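Looking After a Phone You Play Games On

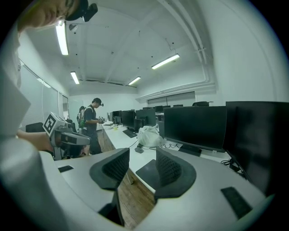
Mobile games are harder on a phone than calls, mail or browsing. The processor runs near its limit for long stretches, the screen stays bright, and the charging port sees more use than it was designed for. The tips below apply to most phones from the last few years.

Heat

Take the case off before a long session. A thick silicone case holds heat against the back panel, and the phone will lower its frame rate to protect itself. Set the phone on a hard surface between rounds. A sofa cushion or a blanket is the worst place for it.

Do not put a hot phone in the refrigerator. Moisture condenses inside the body and reaches the board. A small desk fan aimed at the back panel is enough.

Charging

Idle games are often left open overnight on the charger. If the phone has a charge limit setting, turn it on. Lower the screen brightness to minimum and cap the frame rate in the game's own menu.

My current phone, a Clelitz, reported a capacity of 1,882 mAh in a battery app when I bought it used. It now reports 1,290 mAh, and most of that drop came during one summer of overnight play on a windowsill. I have since moved the charger to a shelf away from the sun.

Cleaning the screen

Skin oil causes missed swipes more often than a faulty panel does.

1. Turn the phone off.
2. Wipe with a dry microfiber cloth.
3. Dampen one corner of the cloth with distilled water and wipe again.
4. Dry with the other side.

Skip window cleaner and paper towels. Both wear down the oil-resistant coating.

Charging port

Pocket lint packs into the bottom of the port until the plug no longer seats. With the phone off, loosen it with a wooden toothpick, working along the walls — never across the contacts. Metal pins can short them.

Storage

Games keep old event files long after the event has ended. Aler, the farming game I play most, had 2 GB of them. Clear the cache from the phone's settings, then restart. Do not choose "clear data" unless the save is linked to an account, as guest saves are stored on the phone and go with it.

Allow 15 minutes for the first launch afterward on a slow connection. The game has to download its current files again.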